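Print this entry | E-mail this entry

Notebook, textile bench
2022-09-15
Entry by Viola Villa

Shrinkage again. Lodetti sent their care sheet for the striped cotton and it claims the cloth is stable after the first wash. I have heard this from three mills now and have yet to see it hold up on our bench.

Method as in February. Cut 14 squares from the Asthorpe bolt, marked the gauge lines with laundry pen, let them sit overnight before measuring. Half went in the Zumbridge washer on the normal cycle, half soaked flat in the sink and hung. Line dried, no press. I don't trust pressed samples. You can pull a square out to nearly any length you like with a hot iron and a little ambition, and I suspect that is how some of these care sheets get written.

Results so far, warp direction only. Machine squares lost 2 percent on the first wash, which matches the sheet. Then they kept going on the second. The sink squares barely moved. So "stable after the first wash" depends on which wash, and the sheet doesn't say. I wrote to Lodetti and asked. The reply was that their lab follows standard practice. Fine – which one?

Farkas thinks I am measuring my own pen lines bleeding. Possible. The marks on two of the sink squares have gone fuzzy at the ends and I had to guess at the edge. Will redo those with a stitched thread mark, slower but it stays put. He also thinks the bolt was stretched on the roll and is only going back to where it wants to be. I like that better than the pen theory, but it would show up in the sink squares too, and it doesn't.

Water was 58 on the dial. The dial has been wrong before. Need a real thermometer in the drum.

Not convinced by the stripe argument either. Sales would like to say that striped cloth hides distortion. Stripes are the first thing to give it away as far as I can see, the minute a hem goes off grain.

To do: thread marks, thermometer, weft readings, ask Asthorpe how long lot 623 sat in the warehouse.

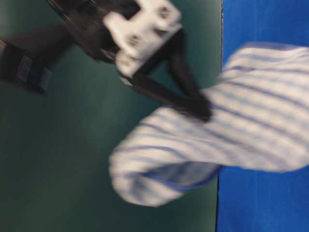
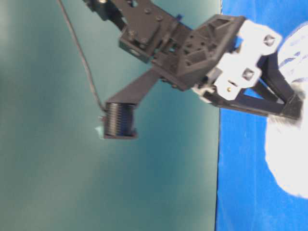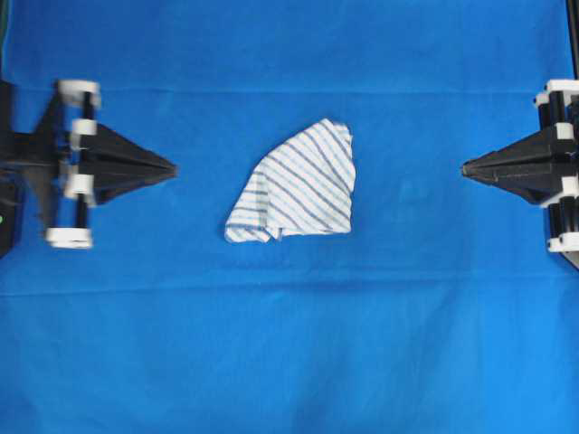 Striped cloth in the first and third; blue surface in all three.

Recent entries
Pen marks and what they do in hot water
Buttonhole thread, second try
Asthorpe bolt, first look
Why I stopped believing the iron

Print this entry | E-mail this entry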